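Futunden Forschung | Vortragsreihe Manipulation
Sprechernotizen, Sayaka Furukawa, 2. April 2022

Folie 2: Fragestellung
Guten Tag, meine Damen und Herren. Untersucht wurde, ob ein zweiarmiges System das Abräumen von Geschirr allein aus Vorführungen erlernen kann. Grundlage ist der Datensatz Surkance mit 3.922 Episoden, erhoben seit November am Standort Zisville. (Kurze Pause, dann weiter zum Aufbau.) 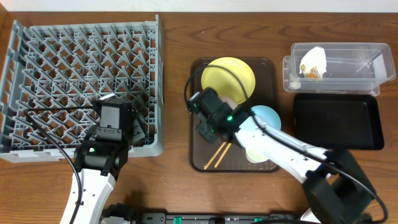

Abb. 1: Zweiarmiger Arbeitsplatz mit Geschirrkorb, Tablett und Schalen.

Folie 3: Methode
Der rechte Arm arbeitet über dem Tablett, der linke am Korb. Beide Arme werden von einer gemeinsamen Strategie gesteuert, die je Schritt 50 Aktionen vorhersagt. Auf eine getrennte Objekterkennung wurde verzichtet. Auf die Essstäbchen bitte gesondert hinweisen: Dünne Gegenstände stellen andere Anforderungen an den Griff als Teller und Schalen.

Folie 4: Ergebnis
Die Auswertung umfasst 51 Versuche nach dem Hägglund-Protokoll. Fehlgriffe traten vorwiegend bei übereinanderliegenden Schalen auf. Rückfragen zur Statistik bitte erst im Anschluss.

3 Kommentare | 2-mal geteilt
© Futunden | Kontakt | Impressum | Nach oben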